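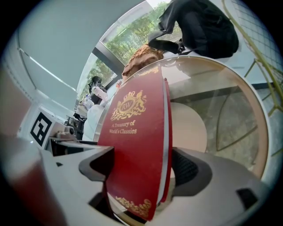

Shop Tips: Sharing a Bench With the New Help

Book repair and packing, Stiminville
Posted 2023-05-21 by Stepan Fedoruk

Back in December the Orell unit showed up at our shop on a pallet, and by the end of that week everyone had either named it or threatened it. We mend, clean and ship secondhand books, mostly sets, mostly to people who want a shelf to look a certain way. The machine picks up a book, holds it while somebody checks it, and puts it down in one of 2 places. I used to do that with my left hand.

What follows is the stuff I keep repeating to new people, written down so I can stop. Some of it will help you even if the only automatic thing in your shop is the coffee maker.

Stand the book up before the handoff

A gripper likes a book on its feet. Lay a hardcover flat and the fingers have to get under it, and you will hear a little scrape that takes years off your life. Stand it on its tail, covers closed, spine turned toward you. Sets with gilt on the front get the spine treatment every time, or the pads go right across the title.

If the book won't stand by itself, it shouldn't be going to the machine. Put it in the tray for hands.

Wipe the pads, then wipe them again

Red cloth is the worst. Old red dye comes off on anything, and the next book through is always cream. We keep a stack of plain cotton squares at the bench, barely damp, and do the finger pads at every color change. No spray cleaner. Mikix tried spray cleaner on day three and the pads got so slick that a volume of sea stories went out from between them like a watermelon seed.

For the books themselves, a dry soft brush from the spine out. If the cloth is grubby, a bit of white eraser crumb rolled around under your palm. Stop when it looks better. Do not keep going until it looks new. I have seen where that road ends and it is bare board.

Set the squeeze by the thinnest book

Every batch has one skinny one. Find it and set the grip for that. The fat ones will hold fine. Our setting for ordinary hardcovers is 42 on the dial, a number with no unit anyone has been able to explain to me. Leather gets less. Anything with a loose hinge gets nothing, see the tray for hands.

The manual is 400 pages and the part you want is on two of them. Photocopy those and tape them inside the cupboard door. Ours have a coffee ring on them now and are considered official.

Glass tables

They look nice. Customers like them. They also show every fingerprint and every crumb of red rot, and a book put down half an inch too fast sounds like a car accident. A square of thin felt under the drop spot fixes the noise. Cut it smaller than you think, or it creeps to the edge and takes a book with it. Clean the glass with vinegar and water in the evening, never with books anywhere on it.

Leave the markers alone

The black-and-white squares are how our setup knows where it is. They are not labels. They are not coasters. Mikix moved one over a little to make room for lunch, and we spent the afternoon watching the arm put atlases down very gently on nothing. If you need the space, ask. If you already moved it, say so before we take the cover off and start looking for a wiring problem.

Same goes for tape. Matte only. Shiny tape over a marker gives you a glare spot whenever the sun gets around to that side, and then the thing sulks until four o'clock.

Who does what now

People ask about this more than they ask about glue, so fine.

Before, three of us lifted and one of us looked. Lifting was the job. My thumb clicked. Zinchenko wore a wrist brace so long that there was a tan line under it. Now the lifting is mostly done for us and we all look, which sounds restful and is not. Looking at books for a whole shift is tiring in a different place. By midafternoon you will pass a cracked hinge as perfect and hold up a perfect one for twenty minutes because something about it seems smug.

So we swap. Inspect for an hour, then go do something with your hands: paste, trim, box, sweep. The people who said they never wanted to pack another carton were back packing cartons within a month, by choice. I was one of them.

Pay stayed where it was. I mention it because the front office mentioned productivity at the meeting several times and did not mention pay, and somebody had to raise a hand. Raise your hand. Ask what happens to your hours before the pallet is unwrapped, and ask for the answer on paper.

Also ask who gets trained. At first it was only Zinchenko, who then caught the flu, and for a week we had a very expensive bookend. Now everyone can start it, stop it and change the grip setting. Stopping it is the one to practice. Do it once a shift when nothing is wrong, so your hand knows where the button is.

Don't crowd it

Lean over the table to look, sure, everyone does. Lean over when the arm is parked. Sleeves buttoned, lanyards in a pocket, and hair tied up if there's enough of it to tie. Chairs go back far enough that you can stand without bumping the table. And one person gives the go-ahead. Two people saying "okay" to each other about different things is how I got a dent in the corner of a dictionary.

Keep a paper count

The machine keeps its own tally and it's a good one, but it counts a pick as a book. Pick the same book up three times and it's very pleased with itself. One week it claimed 941 and our pencil sheet had far fewer, and the pencil sheet matched the boxes. We bill from the pencil sheet.

Corners, since I promised Mikix

Bumped corner: work a little wheat paste into the split layers with a toothpick, press between two bits of waxed paper, and clip lightly overnight. Binder clips will leave a mark unless you pad them with card. Let it dry all the way before it goes anywhere near the gripper. Paste on the pads is a whole morning, and you already know who'll be doing the wiping.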